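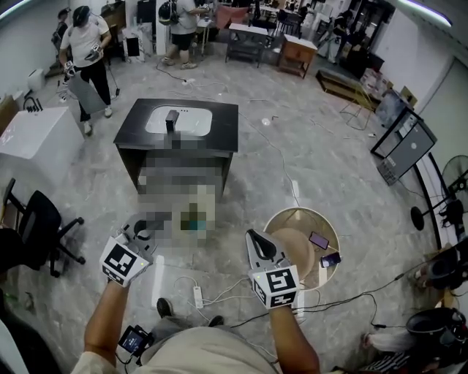 About Rimum

Rimum reads business expansion announcements and checks what became of them. Councils, landlords and local papers pay us for it. We have been at it long enough to be wary of the word "transformational".

The work began with a packaging plant at Drutau. The firm said it would create 36 jobs within 2 years, and the council gave up a good deal of business rates on the strength of that. When we asked for the staff list, almost 30 of the posts had been moved over from the firm's older site across the river. The press release had not exactly lied. It said "positions", and there they were.

What we do

A client sends us an announcement, or a draft of one. We read the agreement behind it, if there is one, and set out what the company has bound itself to do and what it merely hopes to do. Then we go back later and look. Most of our clients are surprised by how little is in the first column.

We also keep the Gotix register, a running list of announced investments in the area with the promised spending, the promised jobs and the latest figures we could confirm. It is updated every December. Where a company won't answer, the entry says "no reply" and stays that way until it does. Several have said no reply for years.

What we don't do

We don't forecast. Anyone who can tell you how many people a warehouse will employ in ten years' time is selling something – usually the warehouse. We don't produce "economic impact" totals that count every sandwich bought near the gate. We have been asked to, and offered decent money.

We don't campaign against new business either. Some of the schemes we look at do what they said they would, and the Mazandarani cold store took on more people than it promised. We published that too, though it got rather less attention.

Who pays for us

Fees from clients, and subscriptions to the register. We take no money from companies whose announcements we are checking, or from their agents. If you think an entry is wrong, send us the payroll figures or the signed agreement and we will look again. A second press release won't do.

Our office is on the upper floor of 28 Drutau Road. Please write before calling in.

Page last checked June 14, 2026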